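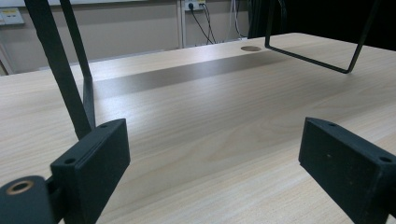

A light wooden desk, with plenty of bare space in the middle.

Does a Clean Desk Really Stay Clean?

Grown-ups love to say a desk is clean. Should you believe them? Wipe a finger across one that has sat for 3 days and look at your fingertip. Dust lands all the time, even in a shut room.

You may also have heard that dust is mostly dead skin. People repeat this a lot, but be careful. Dust is a mix — bits of cloth, soil from shoes, hair, pollen and, yes, some skin. How much of each depends on the house.

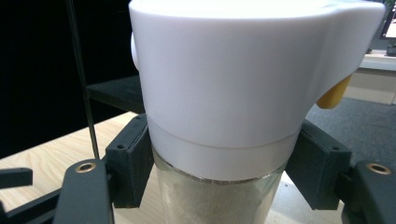 Powders kept on purpose are a different matter. A jar with a lid holds them in one place, and the clear glass lets you check how much is left. It won't always tell you what the stuff is! Plenty of powders are pale and grainy, and a guess is only a guess. Never taste one to find out. Look for a label, or ask.

Try this at home. Put two sheets of dark paper on a shelf and cover one with a bowl. Wait 14 days, then lift the bowl. Which sheet looks dustier? If they look the same, don't fudge it. Write that down too, and try a longer wait.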